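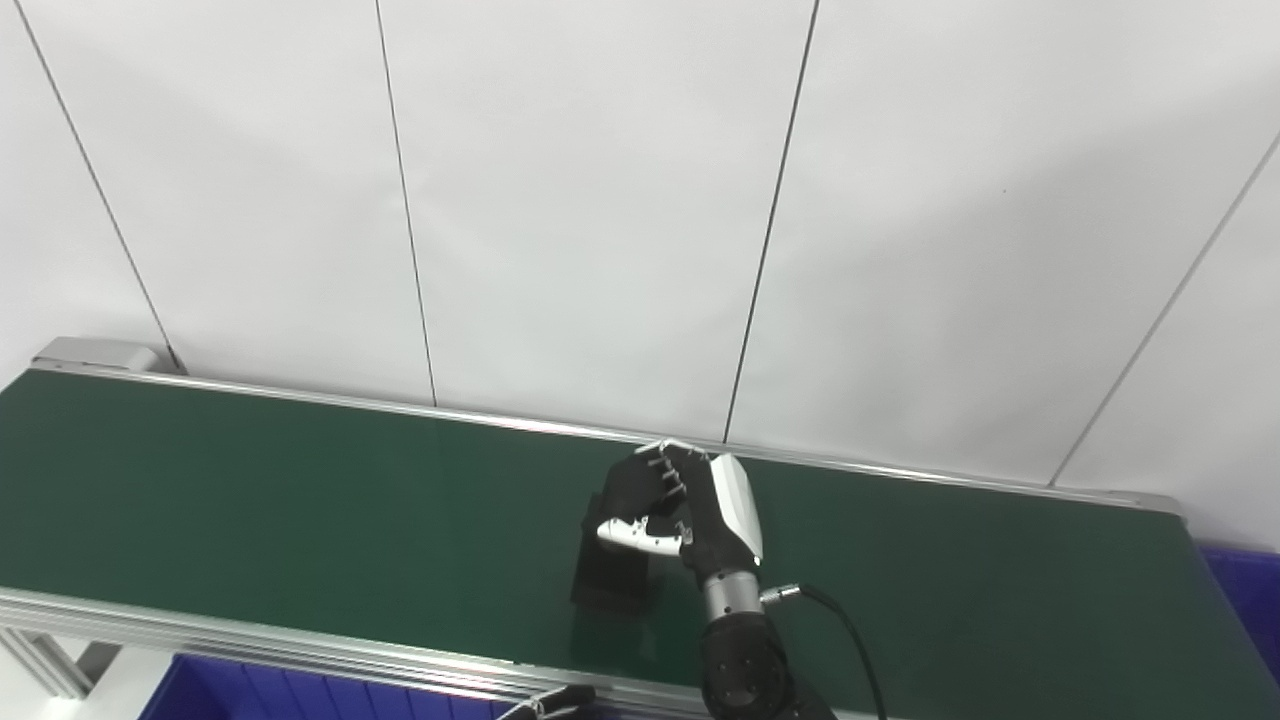

Zornville, 20th June

Sore feet and legs after switching to a standing job – what helped you?

Eilidh Swanson

Hello all, and thank you in advance to anyone who reads this to the end, I know I ramble. I spent 19 years at a desk answering phones, and last month I moved over to the packing side of a small company. I like it far more than I expected to. The people are friendly, the day goes by quickly, and I haven't been put on hold by anyone in weeks!

The trouble is my feet. By two in the afternoon my heels are burning, and by the time I get home my calves are so tight that I go up the stairs like my grandmother did. I bought a pair of cushioned sneakers from Meltlow (on sale, but still more than I usually spend) and they felt like clouds for three days and then like nothing in particular. The floor is concrete. I get a half hour for lunch and two short breaks, and I mostly stay in one spot facing the line.

So I suppose I'm asking a few things at once. Does it get better on its own? Are insoles worth the money, or should I be looking at different shoes? And does anyone have thoughts on socks, or on what to eat at lunch so I don't turn into a puddle by the end of the day? I'm 54 and otherwise in decent health, if that matters. 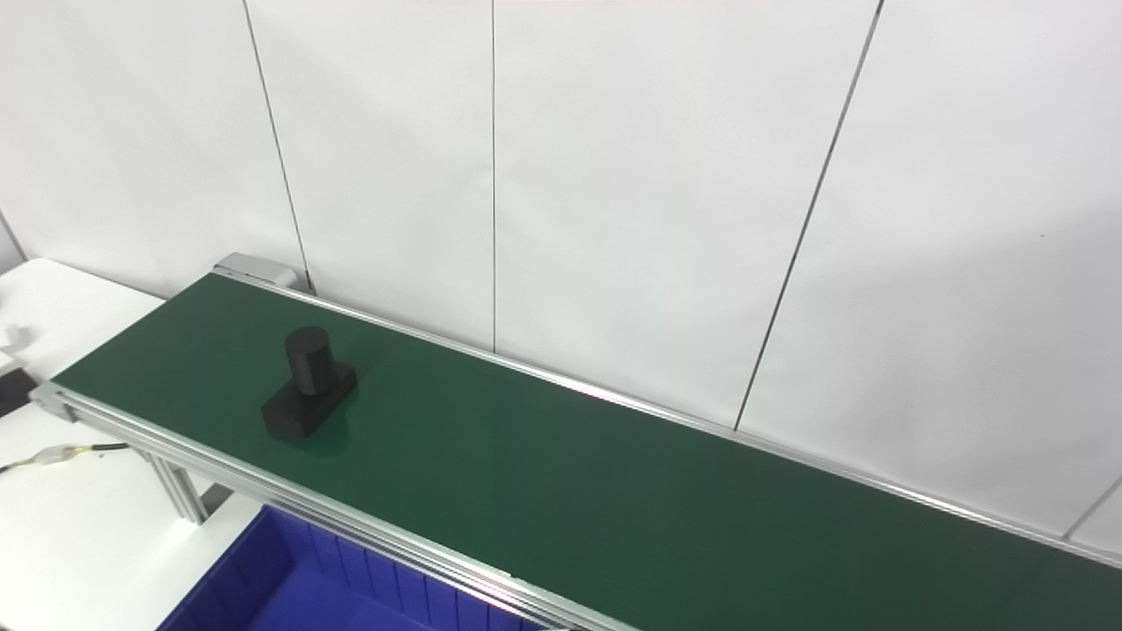 Bongani Maluleke

It gets better, Eilidh, please don't lose heart. I went from driving to warehouse work in December and the first month was miserable. Somewhere in the second month I noticed I had gone a whole evening without thinking about my feet, and it was such a nice surprise that I told my wife, who was less impressed than I was.

Ask your supervisor for an anti-fatigue mat. That made more difference to me than any shoe. Ours were sitting rolled up in a closet the whole time and all I had to do was mention it. If your spot has a low rail or a box you can rest one foot on, swap feet every so often, it takes the strain off your lower back too.

Evander Paterson

get bigger shoes. your feet swell. done

Ildikó Kiss

Evander is a bit short about it but he has a point, and I'd like to add to it if you have a minute (put the kettle on).

I have been on my feet at work for most of my adult life, first in a bakery and later in a hospital laundry, and I have bought a great many wrong shoes. Go shopping late in the day, after a shift if you can stand the thought, and wear the socks you'll wear to work. You want room to wiggle your toes and no slipping at the heel. Very soft shoes feel wonderful in the store and then some of them just flatten out under you, and I wonder if that's what happened with yours. A firmer sole with a little cushion on top has always lasted me longer.

If you can manage it, have two pairs and wear them on alternate days so each one has a chance to air out. I know that's a lot of money at once. My second pair was secondhand and did perfectly well.

About insoles: start with the inexpensive kind from the drugstore, and take out the liner that came with the shoe before you put them in. I skipped that step for ages and wondered why my shoes pinched.

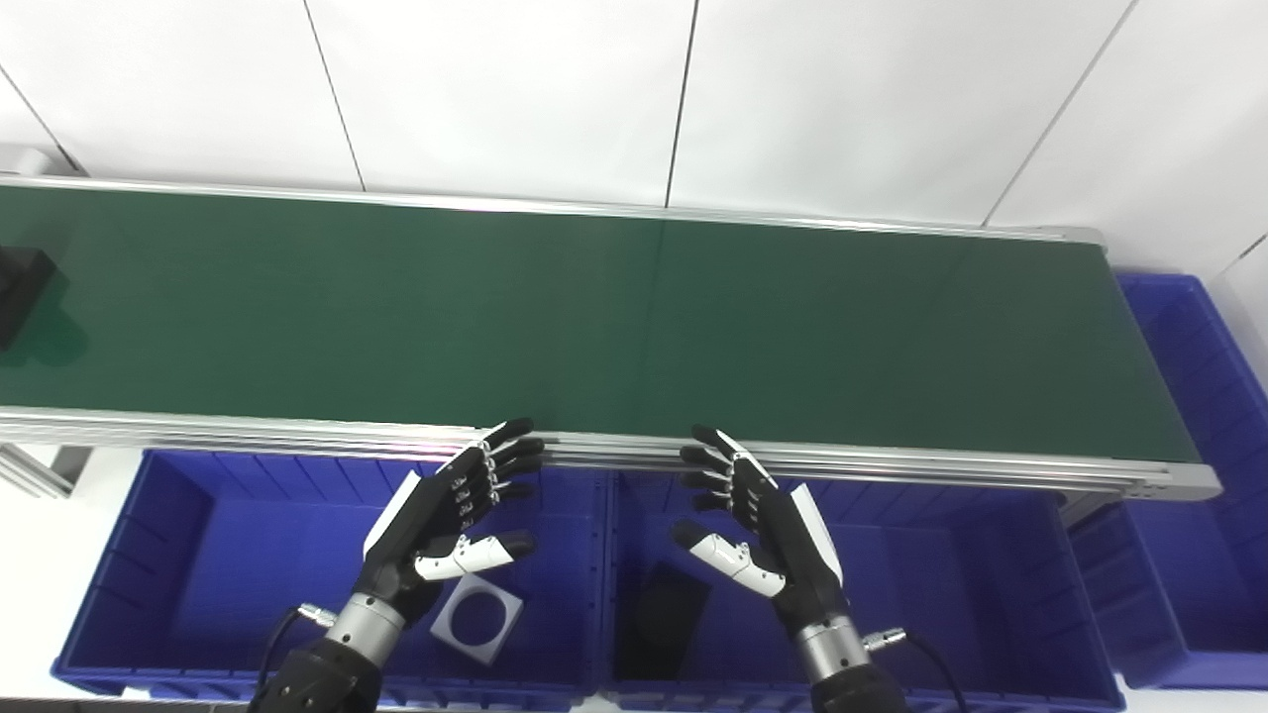 Conveyor with a green belt and aluminum side rails

For the calves, I do a stretch against the wall before work and again at the first break. Hands on the wall, one foot back, heel down, and hold it while you breathe slowly, then change legs. It shouldn't hurt. In the evening I lie on the floor with my legs up on the couch for as long as one side of a record lasts – my cat believes this is done for her benefit.

One serious thing in the middle of all this chatter. If the worst pain is in your heel with the first few steps out of bed, or if one leg swells more than the other, please see a doctor and don't wait for it to pass. With swelling in only one leg I would call that same day.

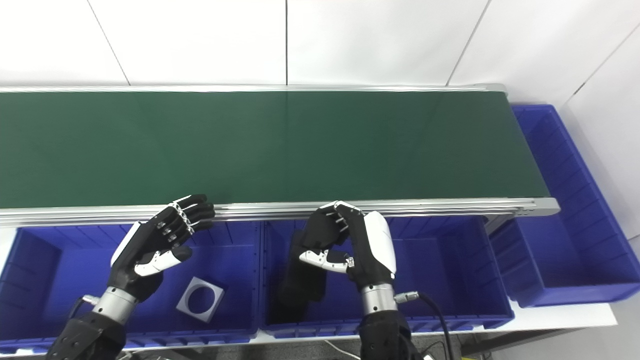 Socks and lunch, as you asked

Wool blend, even in summer. I resisted this for years. They stay drier than cotton and don't bunch up under the toes. Light compression socks are lovely as well, but put them on first thing in the morning, and check with your doctor if you have any trouble with circulation or diabetes.

For lunch I bring soup in a thermos, or leftover rice with an egg and whatever vegetables are looking sorry for themselves. A big sandwich makes me sleepy. Drink more water than you think you need, and sit down for the whole of your half hour, with your shoes loosened. I used to run errands on mine and I paid for it every afternoon.

Do let us know how you get on, and if your supervisor says yes to the mat!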